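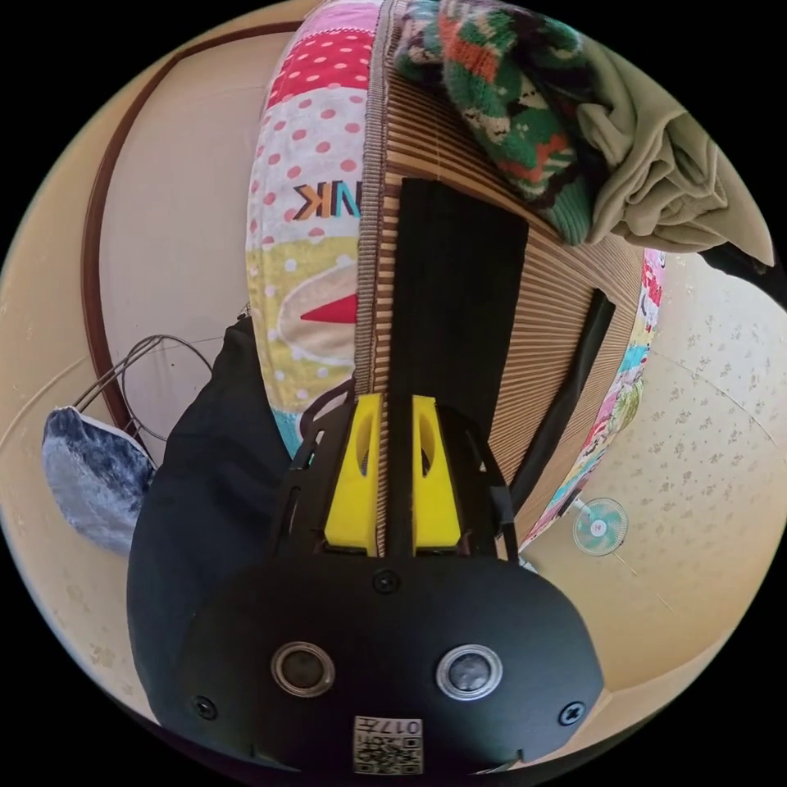 Hand-held gripper with yellow fingers, over a striped mat and patchwork quilt.

Neneo hand-held gripper: first notes

Bidow has opened orders for the Neneo, a hand-held two-finger gripper for recording household handling tasks. The kit costs £581 and includes one spare pair of fingers. Dusosdale supplies it in the UK.

Our unit has two round sensor windows in the front housing, with the finger mount above them. Weight on our scales was 205 g without the cable. Bidow rates the fingers for 4000 closures; we have logged 161 so far, mostly on folded cloth and blankets, and play at the hinge has not changed.

The manual is thin on calibration. Essien offers a setup service, priced separately. Orders placed by 01/11/2019 ship with the longer cable.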